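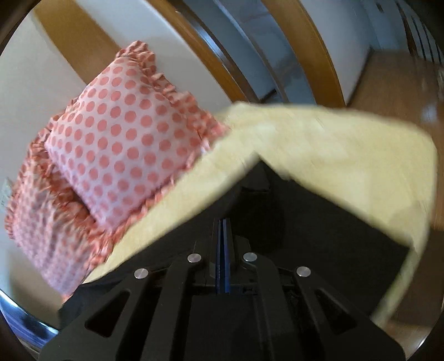 *Hand-held gripper, fingertips closed, at a bed with a pale-yellow surface and polka-dot cushions.*

**Skarnstead publishes practice guide for recording household tasks with hand-held grippers**

STUMUNSIDE, June – Skarnstead today released the first edition of its practice guide for teams that record household work with hand-held grippers. The guide covers bedroom and laundry tasks performed in furnished homes. It sets minimum requirements for session setup, operator conduct, record labeling and the handling of household privacy.

The text was drafted over 16 months and revised after a trial period in which 26 operators recorded 1493 sessions under the draft rules. Reviewers at Lawal checked the records against the draft and returned comments on 748 of them. Most comments concerned labeling, in particular the point at which a task is considered to begin.

Under the guide, a task begins when the gripper first moves toward the item and ends when the fingertips have opened and cleared it. Approach, grasp, transfer and release are labeled separately. A failed grasp stays in the record and carries its own label. Operators may not restart a task to obtain a cleaner result.

Section 4 deals with soft goods. Garments are to be handled on the surface where the household would normally handle them, with the usual bedding and pillows left in place. Dark garments receive their own clause: folds and hems on black fabric are hard to locate in recorded images, and the labeler must mark an edge as "uncertain" where it cannot be followed. Zippers, pulls and other hard parts are noted in the item entry.
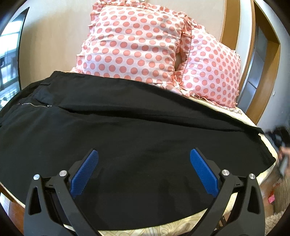
*Black pants laid across a bed, with the gripper's ribbed finger pads open over the lower leg.*

"Two teams can fold the same pair of pants and produce records that cannot be compared," said Mayuree Somboon, lead editor of the guide. "We wanted the definitions fixed before anyone argued about results."

Finger pads are inspected at the start of each session and replaced in pairs. Pad type and color are entered in the session log, along with any change to the linkage or fasteners. Residents must give written consent room by room, and may withdraw it until the records are released.

The guide is voluntary. Cekulel has adopted it for all new household recording work, and Lawal will apply it to incoming records from the next intake. Existing records do not need to be relabeled, but must be marked as pre-guide if they are combined with new ones.

Copies are available from the Skarnstead office in Stumunside. Comments on the first edition should cite the section and clause number.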